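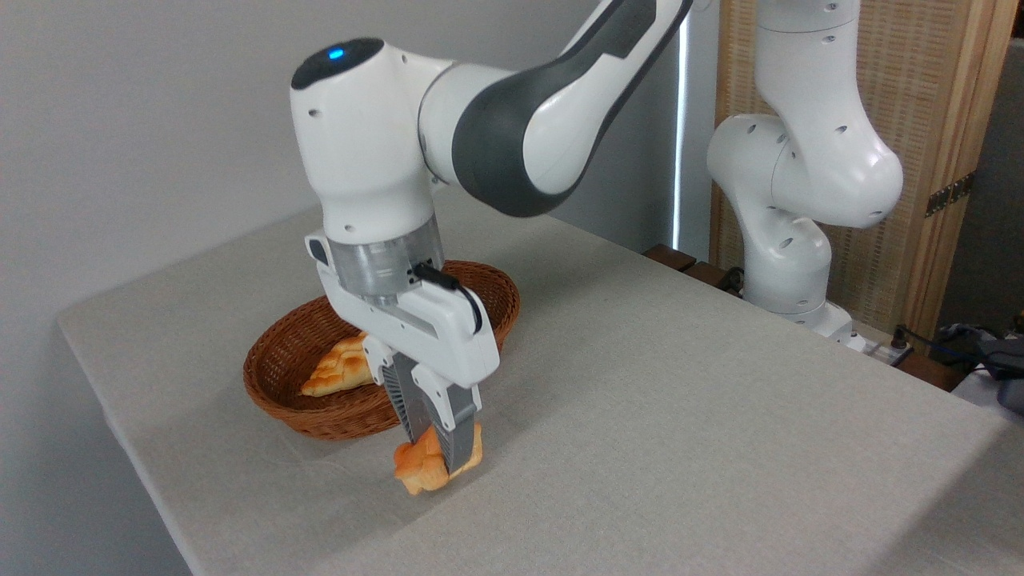 Choosing a Coolant Feed for Small Tapping Heads

Tapping is slow work for the tool and hard work for the fluid. A drill clears its own chips for most of the stroke. A tap packs them into the flutes, stops at depth, reverses, and drags its cutting edges back over whatever is left in the hole. Most broken taps in small shops get blamed on the tap. A fair share of them belong to the coolant feed.

The three feeds in common use on small heads are flood, mist and metered drop. Flood is the default on machining centers and the least suited to a bench tapping head. It needs a sump, a return path and splash guarding, and at thread sizes under a quarter inch most of the fluid never enters the hole. The stream hits the tap shank, sheets off and goes back to the tank. Raising the pressure makes this worse, as the stream breaks up before it reaches the work.

Mist gets into small holes better but carries little oil. It cools well and lubricates poorly, the wrong way around for form taps, which cut nothing and depend on film strength. Shops running cut taps in free-machining aluminum report few problems with mist. In 300-series stainless the same setup will gall a tap inside one shift.

Metered drop systems place a fixed volume of neat oil on the tap before each cycle. The Mestix 902 is typical of the class. It has a positive-displacement pump, one pump stroke per cycle, and a nozzle on a rigid tube. Dose is set by a threaded stop on the pump body. The maker's range is wide enough that the stop can be left far too open, and many are. A correct dose wets the first 2 threads of the chamfer and leaves no drip when the spindle stops. If oil is pooling around the hole, turn the stop in.

Skolier takes a different route with a continuous feed and a solenoid shutoff. Response depends on line length. With a short line the shutoff is clean. With a long one the tube keeps draining after the valve closes, and the next cycle starts with air in the line. Keep the line under 50 inches and mount the valve at the head. Mounting it back at the reservoir saves some weight on the column and costs you the timing.

Nozzle position matters more than brand. Aim at the point where the chamfer meets the hole with the spindle at the top of its approach, then run the head down by hand and check that the tube clears the fixture. Rigid tube holds its aim. Segmented plastic hose gets bumped at every fixture change and should be marked with paint so the operator can see when it has moved.

Oil grade comes next. Light tapping oils, ISO 22 and thinner, pump easily and suit fine threads in brass and aluminum. Heavier sulfurized oils hold up in alloy steel but thicken in a cold shop, and a pump set at three in the afternoon will underdose at seven the next morning. Caputo fits a small heater to the reservoir for this. A shorter suction line and a coarser strainer do most of the same job for less money. Do not use active sulfur oils on copper alloys. They stain.

Blind holes need their own settings. Oil trapped under the tap has nowhere to go except up the flutes, and an overfilled hole can push back hard enough to trip a torque clutch set near its lower limit. If the clutch slips at the same depth on every part, cut the dose before touching the clutch. Spiral-flute taps tolerate more oil than straight-flute taps.

Maintenance is light. Clean the strainer monthly. Replace the check valve when the first cycle after a break runs dry. Linell sells a rebuild kit for its own pumps at $149, with seals, spring and valve seat. The seals are the only part that wears on any schedule, and a standard O-ring set will fit if the groove is not scored.

Related Articles
Torque Clutch Settings for Form Taps
Lead Screw vs. Air Feed on Multi-Spindle Heads
When to Regrind a Spiral-Point Tap
Sizing Drill Bushings for Close-Center Work
Neat Oils and Parts Washing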